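March 21, 2025
Notebook, Stornton bench. Surrender intake, weapons accounting.

Continuing from the last entry on the Hinside handover. Second pass through the inventory sheets finished before lunch. The monitoring mission's list and the site list still do not agree. Mission total is 452 items, counting long guns, handguns and receivers without barrels. Site list is short by 18. All 18 are from the Jutwood cache, the one opened last.

First guess was double counting of stripped receivers. Checked this by sorting on frame number and ignoring the item type column. It accounts for 5 of the missing lines: same number entered once as a complete weapon and again as a part. The other 13 have no match of any kind. No serials recorded, only "illegible" or a blank.

Note for whoever does the next cache: "illegible" and blank have to mean different things. Illegible means someone cleaned the surface and looked. Blank means nobody got to it. The Jutwood sheets mix the two, and the handwriting changes halfway down page three.

Tried the etch procedure on two practice receivers with ground-off numbers. Polished to 600 grit, swabbed with the usual copper chloride reagent, wiped, repeated. First receiver gave four characters out of seven, weak but readable under side light. Second gave nothing after almost 40 minutes – the grinding probably went below the deformed layer. Stopped there and neutralized both.

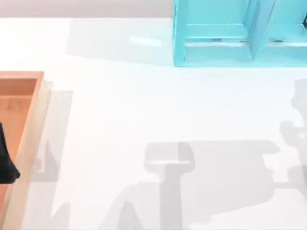
Side light matters more than reagent strength at this stage. The overhead lamp washes out shallow strokes completely. Low angle from the left, then from the right, and write down both readings before comparing them. Do not let the second reader see the first reader's sheet.

Greco sent the revised seal log format. It adds a column for the broken seal number next to the new one. Good change. Under the old format a resealed crate looked the same as a crate that had never been opened, and the mission side complained about this at the last technical meeting. Their point was fair. The former fighters' delegates will only sign off on destruction if the chain is continuous from cache to cutter.

Destruction run is still penciled in for April. Cannot confirm until the 13 are settled one way or the other.

To do:
Ask Hinside for the original Jutwood field cards, not the typed copies.
Re-etch receiver one, photograph at each swab.
Move old seal log to read-only.
Order more 600 grit, down to the last sheets.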